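About Toltent Travel

Hello, and thank you for stopping by! Toltent is a small travel company based in Narnville, and we put together slow, unhurried journeys by train and local bus for people who would like to see a country properly and still get a decent night's sleep. Jamila Weerakoon started it from her kitchen table after one too many coach tours where the driver kept the engine running outside the temple – you may know the sort of thing – and she still reads every booking form that comes in.

We run 9 routes at the moment, from a gentle week of hill towns and tea gardens to our longest trip, which lasts 36 days and asks for a good pair of shoes and a certain fondness for rice.

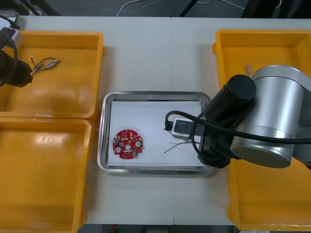
How we travel

Our groups are small, and we stay in family guesthouses wherever we can find one with a fan that works and a cook who enjoys company. Mornings are usually planned and afternoons are usually yours. If you would like to spend yours asleep, or looking for the shop with the good mangoes, please do! Our tour leader on most routes is Asanka Weerasinghe, who has a great gift for finding a tuktuk in the rain and will happily write down your hotel's address in the local script so that you can get home again on your own.

We also look after the dull parts: train seats, permits, the visa form that always seems to ask for your grandfather's name. The Dewan route needs two permits, and we start on those as soon as your deposit reaches us.

Our travellers come back to us rather often, which pleases us more than we can say, and many of them write when they get home.

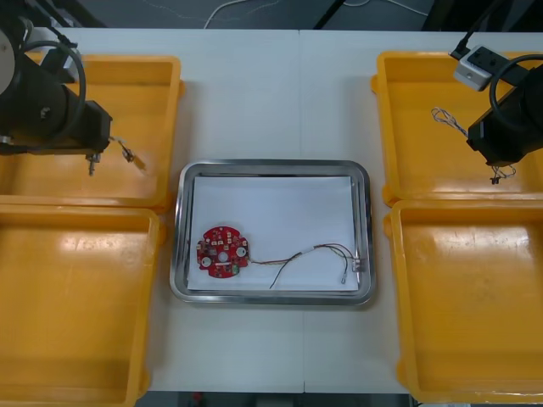 Maureen from Nurthorpe wrote to us in January that she had been nervous about joining a group on her own at 58, but that by the second night train she was sharing her biscuits with the whole carriage and had been asked to two weddings. She has since booked the Dewan route and is bringing her sister.

Come and say hello

The Narnville office is open from 9 in the morning, and the kettle is generally on.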